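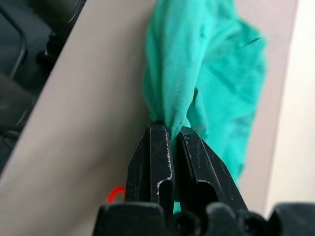
Was hat der Vorführtag im Juli gebracht? Drei Gespräche mit Wäschereibetrieben und eine Zusage für einen Probelauf bei Briggs.

Von 200 Eingeladenen kamen rund 40. Snežana Stojanovska führte durch den Ablauf, Garba Omoregie betreute den Greifer. Gezeigt wurde das Aufnehmen und Ablegen von Stoffteilen, insgesamt 100 Versuche. Am häufigsten wurde nach dem Tempo gefragt – dazu liefern wir Messwerte im nächsten Bericht.

Offen sind noch der Ersatz der Greiferfinger und die Abrechnung der Saalmiete. 21 Rückmeldebögen liegen vor, die Auswertung übernimmt Saro bis September.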